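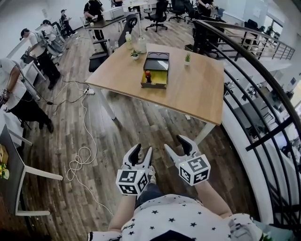 Catmont, Thu 17 July

Shared tables at the Lekon office – your questions

Put together fast by Nerys Powell, front desk. More in September when the new floor plan is done.

Which tables can I just sit at?
Any of the square ones with the light wood top and white legs. No booking. The long ones by the windows are booked through the desk, ext. 624.

Can I move the plants?
Yes, on the same table. Please don't carry them off to your own desk. The succulents get water every 3 weeks, we do it. Stop helping. Two drowned in spring.

What about the box with the yellow inside?
Stays on the table. Small stuff can go in the open part at the bottom, the bit lined in yellow. Top is black with two round recesses – no hot mugs on it please, we don't know what the finish can take.

There's a little red thing in the box. Is it anyones?
Not claimed so far. Leave it where it is, left side. If it's yours come and say so.

Can I leave a bottle out?
During the day, fine. Back corner behind the plant is best, out of the way of elbows. Clear bottles with no name on get emptied at 6, whatever is in them. Label it or lose it.

Where do the chairs go?
Black mesh ones on wheels go wherever there's a table short of one. Push yours in when you leave. They drift to the back of the room all day and then people ring me to say there are none. There are. Walk to the back.

My chair sinks.
Tape on the backrest, write SINKS on it, tell the desk. Surnano comes for repairs once a month. Numbers 80 and 81 are already reported, no need to tell me agian.

Can I eat at the tables?
Cold food ok. Soup in the kitchen. Wipe down after, spray is under the sink.

Wood top has a ring on it, what now?
Damp cloth, then dry cloth. Nothing abrasive. If it wont shift leave a note at the desk and Mykhailiuk, the cleaning firm, will look at it on there next visit.

Something not on here?
Ask at the desk before 4. After that – email.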